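# Desk Drawers in the Study Room: What Gets Kept and What Gets Lost

Anil Lobo, Grultby College, Furniture and Interiors, year two
14 May 2025 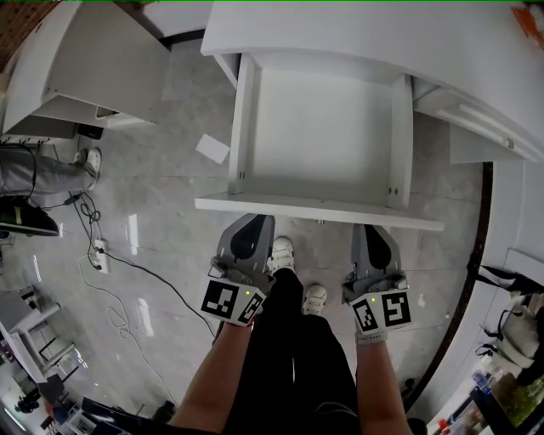 My project looks at how students use the drawers in the shared study room at Potosville Hall. The desks were bought together and each one has a single wide drawer under the top. I wanted to know whether the drawer is a useful size, and whether people would use it more if it had dividers. The drawer is plain inside, with a flat white floor and a thin front panel, so anything small slides to the back when it is opened. The side walls have two small screw holes each near the bottom front edge, and I used those as a reference point when I drew the first divider.

## Method

I asked 50 students to fill in a short form about what they keep in a desk drawer. I also emptied 6 drawers with the users' permission, sorted the contents on the desktop, and put everything back. The first round was in December and the second was this spring.

## What people keep

Chargers and cables came first on the form, followed by pens, paper and snacks. Most of the contents were flat or thin. Tall items such as water bottles were left on the floor, and so were bags.

Cables were the main complaint. People said they pulled out one charger and three others came with it. Several wrote that they had stopped using the drawer for this reason and now leave their chargers plugged in all week.

## Dividers

I made 2 versions. The first, which I called Skornden, was a cross shape cut from thick card. It was quick to make but it shifted whenever the drawer was shut hard. The second, Jelínek, is a long tray on the left with an open space on the right for notebooks. It stays put better because it runs the full depth.

Four users tried both for a week. Three preferred the tray. The fourth liked the open drawer and took the divider out on the second day.

## Problems

The form did not ask how often people clear out their drawers, and I should have included that. I also measured the first drawer from the outside, so the first card cross was too wide and had to be trimmed.

## Next steps

I will cut the tray again in thin plywood and add a slot for cables at the front. The group testing it will be the same four users.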